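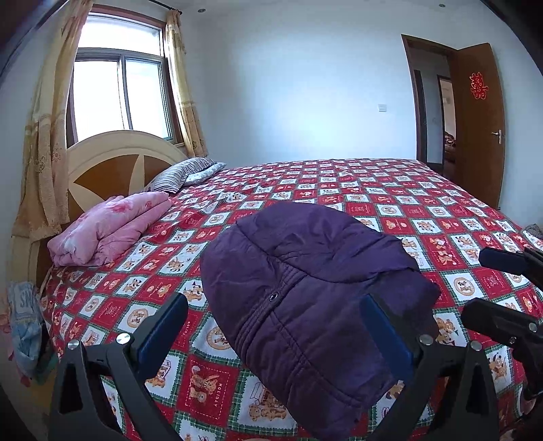
4.2 Building the Zamholm grippers and taking them to soft things

I built the hand-held pair over one winter, half of it on my kitchen table and half in the shared workshop at Sketasby, where the good drill press lives. The goal was a tool I could hold in each hand for a whole session of clothes handling, with the camera riding along on the tool, so that what got recorded was what the fingers had in front of them. I started from the linkage because everything else hangs off it. If the fingers wobble, the finger opening you log is wrong, and then the policy in Section 5 learns from a wrong number.

Each finger runs on linked arms with a pad at the end. My first arms were solid and the tool felt nose-heavy after a few minutes, so I cut long triangular openings in them (you can see these in Figure 2, along with the pivot screws and the dark blue pads). That brought one tool with its battery down to 700 grams. I'd still like it lighter. My left wrist would too!

The pivots took more evenings than I want to admit. Screws run straight into the arms worked fine on the bench and then loosened in use, and I could feel it in the trigger long before I could see it in the data. What fixed it was a shouldered screw with a thin washer under the head, tightened until the arm just stops falling under its own weight. I ran one finger pair through 2000 open-and-close cycles with a gear motor clamped to the trigger, checking the play with a feeler gauge whenever I walked past. The return springs are from Czerwiński, the stiffer of the two I tried. With the softer one the fingers came back too lazily, and I kept starting the next grasp before the last one had fully opened.

I also reshaped the pads. The early ones were square at the tip, and on quilted fabric they pushed a fold ahead of themselves and never got under it. The current ones close at an angle, so there's a leading edge that can slide along the bedding and come up beneath a layer. On flat cotton it makes little difference. On padded jackets it makes a lot, at least to my hands, and I haven't tried to put a number on that.

Figure 2 has the wide view from one tool, with a dark purple padded jacket crumpled on a patchwork-print bedspread and finger parts reaching in from the bottom and from the right. I like it as a summary of what makes garments annoying. The collar and the hem aren't obvious from the shape of the mound. The best clues to how the thing lies are small: a ribbed band of stitching on the left half, one snap, a long seam heading down to the right. Then there's the background, which is every bit as busy as the garment – red and white squares, plaid, teddy bears, the word HOLIDAY on its side. The segmentation model I tuned on my gray workbench mat at Sketasby was hopeless on prints like that, and I ended up retraining it with patterned bedding in the mix.

Window light is the other headache. A bright window behind the bed pulls the exposure down, and dark fabric loses its creases first. I lock exposure on the garment at the start of each take and let the window blow out. The lens is wide enough to darken the corners, so I mask those before training and leave the rest of the picture alone, doorways and all.

For calibration I close each tool on a 6 mm steel spacer at the start and end of a session and compare the encoder readings. If they disagree I throw out the session. It hurts, but I tried correcting for drift after the fact with the Sevidthorpe batch and never trusted the result. Those takes are left out of every table in this paper.

Things I'd change on the next build: a shorter lower finger body, a connector that doesn't stick out where a sleeve can catch it, and a trigger that fits smaller hands – mine are large and I designed for them without thinking.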